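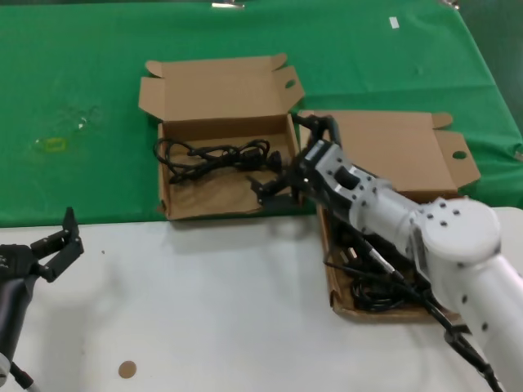 Head camera view, cable transfer task. Right gripper at the plug end in the left box.

cirnari-cables

Two-arm teleoperation recordings of cable handling between cardboard boxes, made on a bench in the Rillthorpe shared workshop. Maintained by Debashish Marikar (hardware, recording) and Marites Dagdag (labels, loader).

Status: usable, still changing. Version 2 replaces version 1 entirely. The two do not mix, as the head camera was moved between them and the joint order in the state vector is different.

Contents

3019 episodes after filtering, from around 4000 recorded. An episode is a single attempt: the operator starts with both grippers clear of the boxes, picks a cable by its plug end or by a loop, moves it to the other box, releases, and backs out. Failed attempts are kept and labeled. Episodes were removed only for dropped camera frames, a lost arm connection, or a hand in view.

Each episode folder holds:

head.mp4: video from the head camera
state.npy: joint positions and gripper opening, both arms
action.npy: commanded targets, same layout as state.npy
meta.json: operator, task variant, outcome, notes

Video and state share a clock. Timestamps are in meta.json under "t_head" and "t_state". The loader resamples state to the video frames by nearest neighbor. If you interpolate instead, leave the gripper channels alone or you will get half-closed values that were never commanded.

Task variants

left_to_right: cable moves from the left box to the right box
right_to_left: the reverse
untangle: the cable stays in its box and is lifted clear of the others
handoff: one gripper picks, the other places

"Left" and "right" are always as seen by the head camera. This applies to the arms too. In version 1 the arm names were swapped in part of the metadata, and old scripts may still carry the workaround. Remove it.

Bench

The back of the table is covered with green cloth held by metal clips. The front is bare white surface. The boxes are plain corrugated cardboard with the lids folded open behind them. They are not fixed down and shift when a gripper pushes on a wall. We did not correct the position during an episode. Between episodes they were set back by eye, so expect drift, including episodes where the right box straddles the cloth edge.

The cables are black. They were shuffled by hand every 6 episodes and otherwise left as the previous attempt ended. Consecutive episodes are therefore correlated. Use the split files in splits/, which keep each shuffle group on one side.

The grippers are black two-finger units. Black fingers on black cable give poor contrast, and segmentation trained on this set alone does badly inside the boxes. Depth was not recorded.

Labels

outcome is one of success, drop, miss, wrong_cable, abort. A pick that brings a second cable along counts as success if both end up in the target box, with "extra" set to true. Marites labeled every episode from video. The operator's own call is kept in "outcome_op". Where the two disagree, use "outcome".

Known problems

The arm blocks the front of the right box in many right-arm episodes. The plug end can be hidden at the moment of grasp.
Shadows change through the day. The workshop has windows and the blinds were not always down. Recordings made after 6 p.m. are the most even.
One Saturday session has a loose head mount. Those episodes are flagged "mount_loose" and left out of the default split.
Gripper opening reads slightly above zero when fully closed. The offset is stored per session, and the loader does not subtract it.
The box lids creased with use. The boxes were replaced in August, and "box_set" in meta.json records which pair was in use.

Related code

flillwood: teleoperation and recording. Needed only to record new episodes.
sheikh: baseline policy and evaluation scripts. Reads this dataset directly. Pin it to the release named in requirements.txt, as the main branch expects a second camera.

Adding episodes

Record with flillwood, run check_episode.py on the folder, and open a merge request with the outcome field left empty. Do not renumber existing episodes. Send mount or calibration questions to Debashish, everything else to the issue tracker.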